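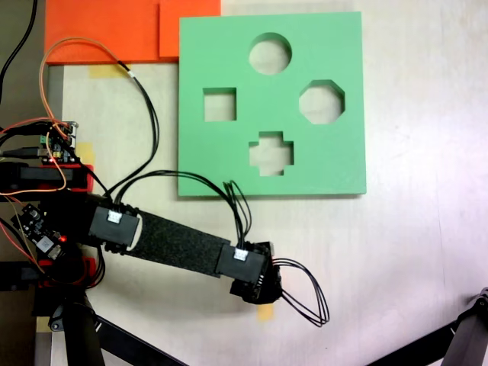

Skatach opens shape-board trials to outside operators

24 Sep 2020

Automation firm Skatach has begun letting people from outside the company teach its small bench robots by remote control, starting with a task most parents will recognise: putting shaped blocks through the matching holes in a board.

The trial, run under the project name Nelia, uses a foam-covered arm called Firo and a green board with four openings: a circle, a square, an octagon and a cross. An operator moves a second, lighter arm by hand and Firo copies the movement on the bench. Everything the operator does is recorded, and the recordings are used to train the software that will later try the task without help.

Skatach said 1,928 demonstrations had been collected since the bench was set up in June. Most came from its own staff. The first group of outside operators, 17 people recruited through a local TAFE and a disability employment service, started their sessions this month.

Sessions are booked in half-day blocks. An operator sits with the hand-held arm in the next room, watching Firo on a screen, and is asked to pick up a block, carry it to the board, turn it to match the opening and let it drop. A bench assistant clears the blocks and puts them back at new starting positions between attempts. Operators can stop a recording with a foot pedal if they fumble, and they decide for themselves whether to keep the attempt or throw it out.

The company had first planned to throw out every attempt with a mistake in it. It changed that rule in July, after a version of the software trained only on clean attempts did badly whenever a block landed a little off line. It would press down on the rim of the opening and keep pressing. Staff had never shown it what to do next.

"We had a library full of people getting it right first go," a spokesperson for the project said. "There was nothing in there about getting it wrong and having another try, so the arm had no idea that was allowed."

Operators are now told to keep any attempt where they recover, including those where the block catches on the edge and has to be lifted and turned. Dropped blocks are still discarded if they roll out of reach.

The cross causes the most trouble. A round block can go in at any angle, and an octagon needs only a small turn either way before it lines up. The cross has to be close to square on before it will go anywhere, and its arms catch one at a time. Staff operators took a median of 38 seconds on the cross in their first sessions and 13 seconds by their tenth. The company has not released matching figures for the outside group, saying there are too few sessions so far to be useful.

Skatach said it wanted outside operators partly to get more variety into the recordings. Its own engineers had settled into much the same way of working, coming in from the same side and lowering the block straight down. Several of the new operators tilt the block and put one edge in first, then let the rest fall into place. One slides the block across the top of the board until it drops. The engineers had not considered sliding and at first thought it was a fault in the recording.

Having many styles in one set of recordings is not all good news. Software trained on a mix can end up hesitating between two approaches, starting a tilt and then changing over to a straight drop. The project team is testing whether it helps to label each recording with the method used, a job done by hand at present and well behind the pace of the sessions. A backlog of unlabelled recordings from August is still being worked through.

The bench itself is modest. Positions for the blocks and the board are marked with yellow tape so that a session can be set up the same way after the bench has been cleared. The brackets that hold the motors are printed in-house in red plastic, a colour chosen when a supplier was clearing old stock, and are replaced as they crack. The boards are made from a soft slab material that gives a little when the gripper hits it, and that has kept repair bills down during the outside sessions. An earlier board cut from acrylic chipped in its first week and took a gripper finger with it.

Wiring has been the main cause of lost time. The leads to the gripper need enough slack for the arm to reach the far side of the bench, and loops have caught on the board during sessions, dragging it off its marks. Recordings where the board moved are kept in a separate folder. The company is looking at a sleeve for the leads, but an early version made the arm stiff at the wrist and operators complained they could feel themselves fighting it.

Feel is a sore point more generally. The hand-held arm does not push back when Firo touches something, so operators have to judge contact by eye. Some listen for it as well, and asked for the bench microphone to be turned up. That was done in the second week. Others have asked for a second camera view from the low side of the bench, because from above it is hard to tell whether a block is resting on the board or hanging just over it. A second view will be added before the next round.

Payment was raised early by the employment service, which wanted operators paid by the hour and never by the number of attempts kept. Skatach agreed. Operators receive the same hourly rate as the company's bench assistants, with travel covered, and are paid for the full block if the equipment breaks down. Two blocks have been lost to breakdowns so far, both traced to a motor overheating after lunch with the air conditioning off.

The employment service said the work had suited several of its clients who find factory floors too loud or too fast. It said it would want to see longer bookings before calling it a job. At present no operator is booked for more than two blocks a week, and the current round finishes in November.

The TAFE has its own interest in the trial. Its students in electrotechnology are using the sessions towards a placement requirement disrupted by this year's restrictions, and a shorter version with the operator working from home was tried in August. Home internet connections added a delay between the hand movement and Firo's response, and operators overshot the openings badly. The home sessions were dropped after four days. Skatach said it would come back to the idea if it could find a way to warn an operator when the delay had crept up, as most did not notice until the arm had already hit something.

On results, the company is cautious. The current software can place the round block on most tries when the board sits on its usual marks. It manages the square less often and the cross rarely. When the board is turned, performance drops on all shapes except the circle. No version has yet completed all the shapes in a row unaided.

Shape sorting has no customer waiting for it. Skatach's usual work is fitting small parts for makers of pumps and irrigation valves, where gaskets and caps have to be turned to fit a seat, and setting up a robot for each new part can take a programmer several days. The aim of Nelia is to find out whether a line worker with no programming background could show the arm a new part in a single shift. Shape boards were chosen for the first stage because they are cheap, everybody understands them without instructions, and it is obvious when a block has gone in.

A second stage using real valve caps is planned for the new year, with one regional manufacturer having agreed to lend parts and two line staff. The company has not said which manufacturer.

Bookings for the remaining sessions in this round are full. People interested in the next round can leave their details at Skatach's front office or with the TAFE placement desk. No experience with robots is needed, though operators must be able to sit at a bench for up to 40 minutes at a stretch and use at least one hand. The foot pedal can be swapped for a hand switch on request.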